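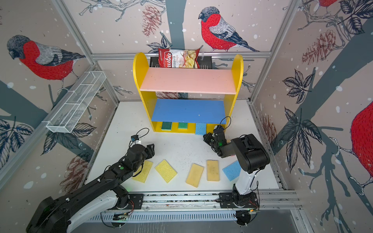 Besholm student robotics open day

I went to Besholm in November expecting sparks and got washing-up sponges. The student team's project, Girkar, is two arms on a rail, learning to put sponges away on a toy-sized shelf. The walls have bullfinches on them, which the arms ignore.

Ffion Yorath, who runs the club, told us they had recorded 3000 attempts by 6 people, and that you could tell who had skipped lunch. The yellow sponges go best. The stained tan one is a sore subject.

Parisa Tabrizi let visitors drive for 12 minutes each — generous, given my driving. I shelved one sponge and dropped three. A boy ahead of me did the lot and asked if there was a harder one.

Next open day is in spring. Tea is in the corridor, bring change.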